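Wendureo Papers | Print this page | E-mail this article
2022-03-02 | By Darcy Hiebert

4. The open day at Landry

4.1 Setting and visitors

The sorting station was shown to the public during the February open day in the Landry building. Until then it had run only for members of the group, who know to keep their sleeves out of the way and do not ask for a second turn. We wanted to learn what people with no background in automation make of a slow, repetitive task, and whether a short talk beforehand changes what they notice. Visitors came in by the side door, signed the sheet, and stood behind a taped line on the floor. In all, 80 people signed. Of these, 57 filled in the card we handed out at the end, and those cards are the basis for the remarks in this section.

The task was kept simple. Mixed objects lie in a basket next to the arm, and the arm is to move them one at a time to wooden boxes with colored paper tops, each with a round hole. The assignment of objects to boxes was read out at the start of each session, which we called a round. There were 3 rounds, all using the same software, Rorkel, with the settings given in Section 3.
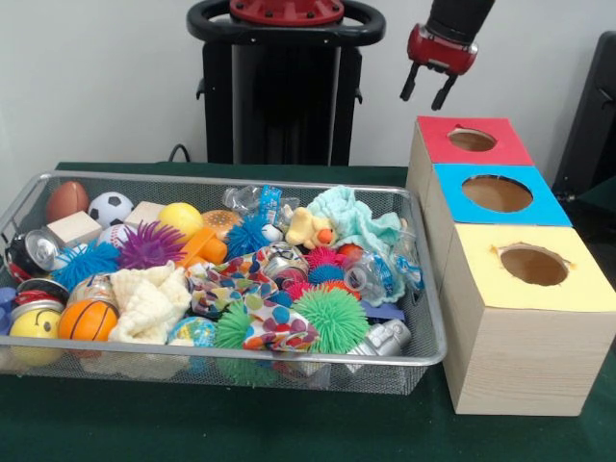
Why use household things and toys instead of machined test parts? Visitors already know how a ball or a towel behaves in the hand, so they can judge a grasp without being told what would count as a good one.

The first round was run without a talk. The host gave the safety notice and then said nothing until the end. Most of the cards from this round speak about speed. Several visitors wrote that they could have emptied the basket by themselves in the time the arm took to choose an object. Few wrote anything about the choice itself, though we had expected this to be the part that drew attention – it is where most of our own work has gone.

The second round began with a five-minute talk on how an object is picked out from a pile. The host explained that cloth is hard to separate from what lies under it, and that a round object may roll when its neighbor is lifted. People asked more questions in this round, and the questions were about particular objects. 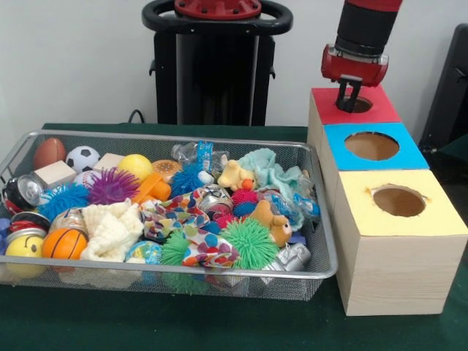 Darcy Hiebert objected at this point that the talk told people where to look, and that we should not be surprised when they looked there. The objection is fair. We did not have a group that heard a talk on some other subject, and a repeat of the open day at Tredside would need one.

For the third round the talk was cut to two minutes and a screen was set up beside the taped line, showing the workspace from overhead. Visitors at the back had complained that they could not see past those in front. The screen settled that, but it also drew eyes away from the arm, and some people watched only the screen.

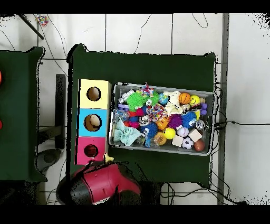 Figure 4. Overhead view of the table, with the three boxes to the left of the tray.

Placement drew the strongest reaction in every round. A hole sets a clear target, and visitors tended to go quiet as the gripper came near one. We had set a limit of 70 seconds for each attempt, after which the host was free to step in.
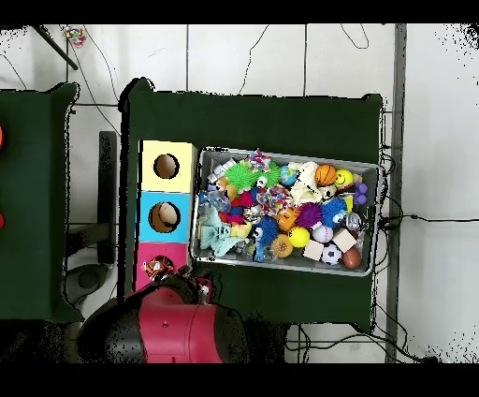
4.2 What the cards say

The card had two open questions: what did the machine find hard, and what would you change. Answers to the first were sorted by hand into speed, choice of object, grasp, and placement. Where a card named more than one, the first named was used. Cards from the first round lean toward speed and those from the second toward choice of object. The third round falls between the two, with more remarks on placement than either.

Answers to the second question were harder to sort. Many asked for a faster arm. Others wanted larger holes, or a sound when an object goes in. One card asked for chairs.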